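02/09/2022

Comfort Fiadzo died. I got the message from Azucena while I was on the bus and read it twice and missed my stop.

I said I'd post the memorial details and I will, they're further down. But I want to get some things written first while I still have them straight. Typing fast, sorry. 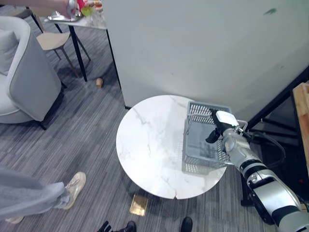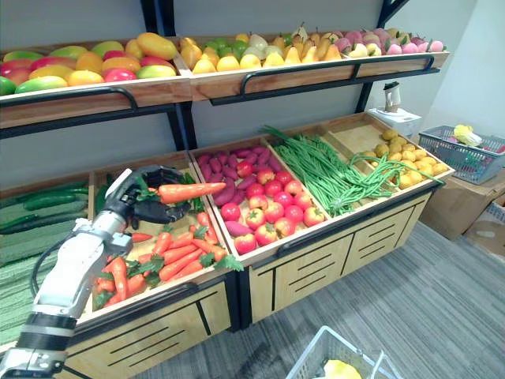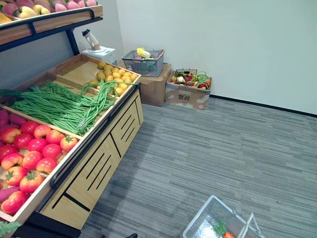
Round marble table first, then two of the fruit stands.

So. If you didn't grow up in Rinero you might not know the name. Comfort was the mother of Daniel, who was one of the seven people killed in the Pokell dye works fire. He was on the night shift. She was at home asleep and got a phone call from a neighbor, not from the company. The company never called. She brought that up at every single meeting I ever saw her at. Not shouting. Just, "I would like it written down that they did not call."

The first report said it was an accident and that the side door had been open. The families said the door was chained. That was the whole fight really, one door. It went on for 18 years.

I came in late. I was a student, I needed something for a class project about local history and my aunt said go talk to the fire mothers. They weren't all mothers. Deming Tang lost his brother, Cuiping Pan lost her husband, but everybody called them the fire mothers, including Deming, who thought it was fine. They met in Cuiping's kitchen. I expected to stay an hour or so. I was there till past midnight holding a box of photocopies on my lap.

Comfort didn't trust me at first and she said so. She wanted to know who I was writing for, and when I said my teacher she wanted to know who my teacher was. Then she gave me a page to read out loud, a witness statement, to see if I could do it without stopping. I couldn't. She took it back and finished reading it herself and poured the tea.

Things she did, in no order:

Went to the county office every month with the same letter, only the date changed. They had a stamp for her. She kept all the stamped copies.

Learned to read the building plans. Had a retired draftsman teach her, paid him in stew.

Stood outside the Pokell gate every June with Daniel's picture. Some years there was a crowd. One year there were 2 of them, her and Azucena Cisneros, in the rain, and a security guard who came out and gave them his umbrella and then went back in. She liked telling that one.

Turned down the money. Twice. The second offer came with a paper saying the families would stop talking about the door. Suqin Lü signed it, she had three kids and no income, and people were ugly to her about it afterward. Comfort wasn't. Comfort went to her house and told the others to knock it off. I think about that more than any of the court stuff.

The second inquiry finally happened six years ago. I sat behind her. When the inspector read the part that said the side door had been secured from the outside, there was this sound in the room, and I looked at Comfort and she was writing. She was just taking notes. I asked her afterward what she wrote and she showed me, it was the time and then the sentence, word for word.

No one went to jail. I should say that becuase some of the posts I've seen today make it sound like she won. She got the finding. She got the names on the wall at Altov Street, spelled right, after they spelled one wrong and had to recarve it. She did not get a trial, and the manager had moved away by then. She was still writing to the prosecutor this winter. Azucena has the draft of the last letter and says she'll mail it.

Last time I saw her was in the fall. I drove her to the eye doctor and she was annoyed with my parking. She asked if I was still writing and I said sort of and she said sort of is no. Okay.

I keep wanting to put down what her voice was like and I can't do it. Low. She waited before she answered anything. On the phone you'd think the call dropped.

Details, from Azucena:

The service is at the Meng Road hall, doors at 6, and family would like people to sit down before it starts. No flowers please. If you have photos from the gate vigils bring copies, not originals, there will be a board to pin them on. Deming is reading. Cuiping isn't well enough to travel so somebody is going to hold a phone up for her, I guess that's me.

Rides from Rinero: leave a comment or text me if you have my number. I have room for three. Suqin is also driving and has more room than I do.

The boxes, since two people have asked already: they are safe, they're dry, they are at Azucena's. All the stamped letters too. We'll talk about where they go later, please don't call her about it this week.

Also if you were in the class that came to the gate with me that year and you still have the tape of her speaking, I lost mine when I moved. Please look. Even if it's only part of it.

More when I know about parking.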